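Kollgate dresses the curlers

February has arrived, and with it the annual parade of people being photographed in clothes far too warm for the room they are standing in. This year's surprise guest is Kollgate, the label best known for $50 socks, which has signed on to outfit the Nolness curling team.

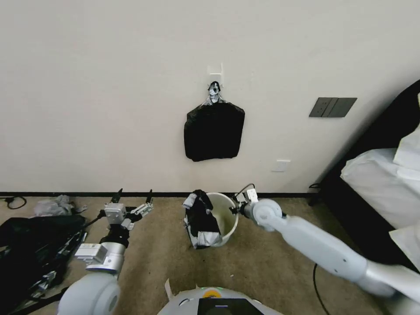
The deal runs for two seasons and covers jackets, base layers and a pair of stretch pants that creative director Dindo Espiritu calls "architectural." The curlers, who spend most of their working lives in a deep crouch, have so far called them "snug."

Fans can shop the look too, in a capsule of 11 pieces that includes a quilted vest and a hat with ear flaps – one size, strong opinions. 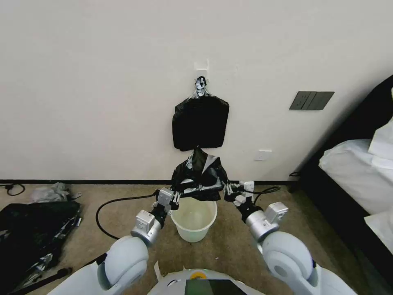
2 min read

Only 3,000 of the vests will be made, and Trudomier gets them first, at its downtown store and online. The colors are oatmeal, darker oatmeal and a red reserved for the team. Kollgate says a summer line is in the works, though it won't name the sport. Our money is on something with a lot of sitting down, given the price of the pants.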